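3.2 Outdoor path data and labeling

The outdoor part of the study used a mobile robot fitted with the Tresach camera unit, which records the view ahead at a low resolution. Routes were chosen so that the paved surface had no painted lines, as earlier methods often depend on such markings to find the center of a lane. From the recordings we kept 2,000 images for training and 80 for testing. The test images were taken from routes that did not appear in the training set.

Each image was labeled by hand in the Clokine tool. Annotators marked the left and right borders of the pavement and the point at which the path could no longer be followed. Parts of the robot's own body that entered the view were masked before training, so that the network would not treat them as obstacles. Figure 7 shows an unmasked image from the test set.
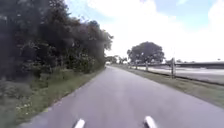 Figure 7. Forward view along an unmarked asphalt path with grass on both sides. The white parts at the bottom belong to the robot.

Images of this type were useful for two reasons. The change from asphalt to grass is the only cue to the path border, and the two sides differ – dense trees on the left, a pale open area behind fence posts on the right. A method that relies on overall brightness is therefore likely to drift toward one side. Fine texture is also weak at this resolution, and the network must use the larger shape of the path as it narrows with distance.

Labels were checked by a second annotator under the direction of Lowri Maddocks. Where the two sets of borders did not agree, the image was labeled again from the start. In the final test set, eight images needed this step, most of them with heavy shade along the verge. The same labels were used to score our method and the Leemans baseline described in Section 4.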